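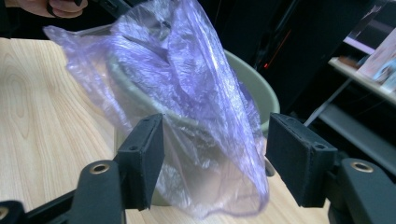

Grewal asked at the spring meeting whether the collection rounds could be kept going through the winter without a second vehicle, and the first part of this report is given over to that point. The short answer is that they can, provided the Postent route is shortened and the Willham stop is moved to the community hall.

Progress report: Kuvorden Household Film and Bag Collection
Period covered: October to March

1. Collection rounds

The grant allowed us to offer a regular collection of soft plastics (carrier bags, bread bags, produce bags and wrapping film) to 900 households in Kuvorden and the surrounding villages. Rounds began in October as planned. Two were lost in January when the lane to Postent was closed by flooding, and material from those households was held over until the following month.

The shortened route leaves out the farm track beyond Postent. The 4 households on it have been offered a drop-off point at the village shop and have accepted. Moving the Willham stop will remove the difficult turn by the bridge, which the driver had reported more than once.

2. Quality of material

Material has been cleaner than we expected at the start. The main difficulty remains food residue, above all in bags used for meat and cheese. A revised leaflet was delivered in February. It asks residents to shake bags out, rinse them where needed and let them dry before putting them out. It also makes clear that crisp packets and compostable bags cannot be taken - a matter on which the first leaflet was vague.

3. Storage and onward transport

Bales are held in the rented unit at Willham until there is enough for a full load. The roof leak noted in our last report has been repaired by the landlord at no cost to the project. Our agreement with the reprocessor has been renewed on the same terms until the end of the grant.

4. Spending

Spending is within the approved budget. Fuel was higher than forecast and printing was lower, and we ask for your approval to move £100 from the printing line to the fuel line. No other changes are requested.

5. Next period

Between April and September we intend to run the revised route in full, place a notice in the parish newsletter and carry out a doorstep survey. The survey questions will be sent to you in draft by the end of May.

Comments (3)

Postent resident
Could the leaflet say whether labels have to come off? I have been cutting them out and it takes ages.

Bridge End
Pleased about the hall. Will the time stay at 8 in the morning or change as well?

M.
We never got the February leaflet at our end of Willham. Are there any spare ones at the shop?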